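Minutes of the weekly software meeting
Project: Gesstead
Date: July 11, 2022
Present: control group, perception group, tooling group. Sollden joined by phone for items 1 and 2.

1. Minutes of the last meeting
Accepted without changes. The open point from May about the log format is closed.

2. Recordings with the hand-held grippers
The tooling group reported that the import program, Birnel, now reads recordings made in homes. From 800 recordings, 16 were refused at import. In all 16 the time stamps of the two grippers did not agree. It was asked if the program can repair this by itself. The tooling group prefers to refuse the file and to write a clear message, and this was agreed.

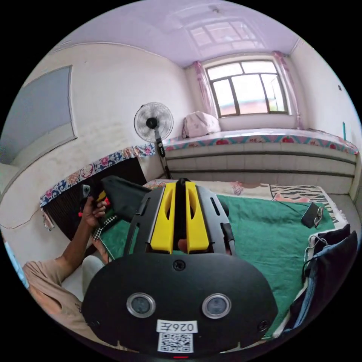
The perception group said that bedrooms are still difficult for the tracking. White walls give few points to follow, and a bright window makes the exposure change quickly when the gripper turns. Patterned cloth helps. They will test a fixed exposure on 20 recordings and compare the paths with the present ones.

3. Planner
Prado version 3 was merged on the test branch. The control group finds that the planned paths are smoother, but the planner sometimes waits too long before it closes the jaws. It is not yet clear if the delay comes from the planner or from the controller. Both logs will be kept for the next runs.

4. Actions
Tooling: error message in Birnel, with the file name in it.
Perception: exposure test.
Control: logs for the jaw delay.

Next meeting: same time, same room.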